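Review: Dreleo film catalogue and viewing service for clubs and libraries

Published 5 July 2022

The Dreleo service offers feature films and documentaries to organisations that hold regular screenings, together with a smaller catalogue that individual members may watch at home. This review was prepared for film societies, public libraries and adult education centres considering a subscription for the coming season. It covers the catalogue, the quality of playback, the licence terms and the support provided.

The service was used over a full programme of 30 titles, shown partly in a hall with a fixed projector and partly on an ordinary television in a smaller meeting room. The subscription was paid for at the standard rate, and the supplier had no sight of this review before publication.

Catalogue

Dreleo lists 3,000 titles. The strength of the collection lies in European drama of the 1960s and 1970s, where several directors are represented by almost everything they made. British comedy is also well covered. Recent releases are fewer, and a society that depends on new films to fill its seats will need a second source.

Titles may be searched by director, country, year and running time. The running time filter was found to be the most useful of these, as many halls must be cleared by a fixed hour. Subject headings are less reliable. A search for family drama returned a number of crime films and one concert recording, while at least one well-known family drama appeared only under its country of origin.

The notes supplied with each film vary a good deal. Some run to a full page and may be printed as a handout without alteration. Others consist of a single sentence that gives away the ending, and programme secretaries are advised to read them before passing them on.

Picture and sound

Most of the films were supplied in a clean transfer. Sequeira, the restoration label whose work makes up a large part of the older material, maintains a high standard, and its black and white prints held up very well on the large screen. Films from other labels were more mixed. Two had been cropped at the sides to suit a modern television, and this was not stated on the title page.

Sound was clear throughout, although the volume differed noticeably from one film to the next. Projectionists should check the level before the audience is admitted.

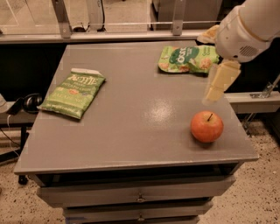
Can a film be shown without an internet connection on the night?
Films may be downloaded in advance to one registered computer and kept for 8 days, after which the file will no longer open.

The download arrangement worked without fault in the hall, where the connection is poor. It does require the same computer to be used for the download and the screening, and transferring a registration from one machine to another took longer than expected. A request made in the morning was not completed until the following afternoon.

Subtitles

Subtitles are provided for all foreign language films and for the greater part of those in English. They are legible from the back of a medium-sized room. White lettering without an outline is used on the oldest transfers, and on snow or pale walls it can be lost altogether. The size may be altered in the settings, but the colour may not. Audio description is available on a small number of titles, marked with a symbol in the catalogue.

Licence terms

The subscription includes the right to show each film to an audience of members and their guests. Public screenings with a ticket price require a separate payment, calculated for each performance. The terms are set out in plain language and are a clear improvement on the version in force until May, under which a society could not easily establish whether a suggested donation counted as a charge. It now does.

Titles are sometimes withdrawn when the rights expire. Notice is given by email - four weeks in the cases we met - and this may be too short for organisations that print a programme for the whole season.

Comparison with Plorneo

The nearest alternative is Plorneo, which has a smaller catalogue with a greater share of recent films. Its player is simpler to operate and its search results are more accurate. It does not permit downloads, however, and its annual fee is payable in full at the start of the year. Dreleo may be paid for by the quarter.

Support

Telephone support is open during office hours only. Calls were answered promptly and the advice was sound. The Fuvier media box, which Dreleo recommends for use with older projectors, was also tried. It performed adequately, though its remote control responds slowly and the menu can remain on screen for several seconds after a film has begun.

Rating: 4 out of 5. Recommended for societies with an interest in older and foreign language cinema. Libraries whose borrowers mainly request new releases should compare the current title lists of both services before subscribing.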